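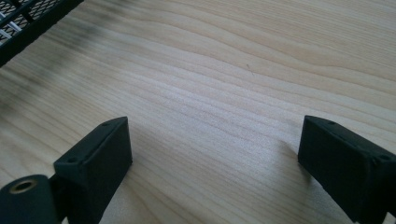 November, hand-held gripper, Coltel set 2

Fingers stopped closing fully at 11 this morning. Trigger went all the way back but the tips stayed open by a finger's width. No noise, no error on the logger. Width reading said closed, so anything saved after that point is wrong.

Last good episode is 556. I went back through the ones after it and the width trace drops to zero while the tips are plainly still apart. Marked them all bad, not deleted — Figueiredo want to see the traces before we bin anything.

Took the left side off. Linkage pin had walked out part of the way and was riding against the housing. The grub screw that should hold it was in the bottom of the case. No threadlock on it that I could find. Right side pin was fine but its screw turned with hardly any effort, so that would have been next.

Refitted both with medium threadlock, left it to cure over lunch, put it back together. Zeroed the encoder with the tips touching, then opened and closed it by hand until I was happy. Tips meet square again.

Restarted at 1230, bare table first to check the open width, then the usual Grolness pick list.

Still to do:
Check the grub screws on set 1, same batch from Plurer.
Add a close-and-look check at the start of each session. The logger can't catch this one, the encoder is on the trigger side of the linkage.
Ask Plurer if threadlock was meant to be on from the factory.
Order spare pins, we have none left in the drawer.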